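Subject: Re: Kvam recasting for season 3
Date: 2018-08-20

Following up on the thread about the Kvam recasting. I was on the road when it started, so I am answering several messages at once.

The earlier message said:

> The streaming page for Kvam now lists a different lead for
> season 3. Is this a mistake, or did they replace him? The
> last two episodes ended with him on the ferry, and I can't
> see how they write around that.

It isn't a mistake. Stuvimer put out a short notice with the new cast list. The old lead is leaving for a stage job and the part goes to an understudy from the touring version. The ferry ending stays, and season 3 opens eight months later.

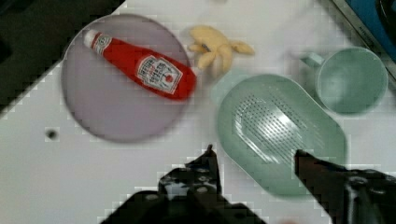
Ketchup bottle on the plate, bananas to the right.

On the filming dates: the exteriors are being shot in Droresthorpe again, mostly at the harbor. The studio work moves to a smaller stage. I would not expect a trailer before December. Last time they gave us two weeks between trailer and first episode, and I assume it will be the same.

Someone also asked about the Christmas special. It is still listed, but the running time has been taken off the page. I have no other information on it.

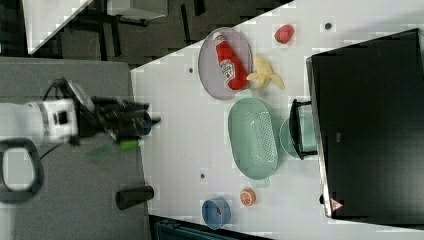 > I don't mind a new actor, but I wish they had kept the
> sister as well. She had the best lines in season 2 and the
> notice doesn't mention her at all.

The notice only covers the main cast. She was billed as a guest in both seasons, so her name would not be on it either way. Cevau, the fan site, has her down as returning for nearly half the episodes, but they don't give a source. Please don't repeat it as confirmed.

For those collecting the discs, the season 2 set has the deleted harbor scene on the second disc, under the language menu. The picture is rough and the sound drops out near the end. The commentary track is only on the first disc.

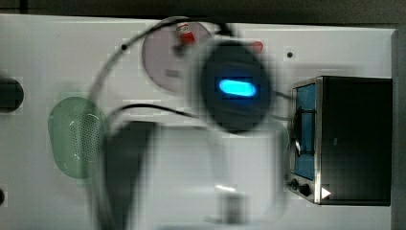 Gripper in motion, blue light showing.

If you reply, please trim the quoted text and keep spoilers for the season 2 finale below the first screen. A few people on the list are still catching up.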